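How do you keep sock pairs together in a box?

Asked by Seija Lindqvist

I keep ours bundled in an open cardboard tray, some in plastic or bubble wrap. They still come apart when the kids dig for a pair. Is there a better way? 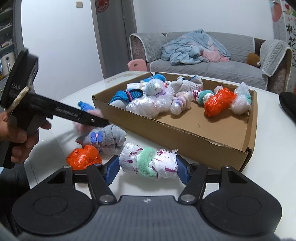

2 answers

Casimiro Tejada
Put a soft band round the middle of each pair — snug, but don't stretch the cuffs. Stand them upright. I've done 30 pairs like that.

Radis
just buy all the same colour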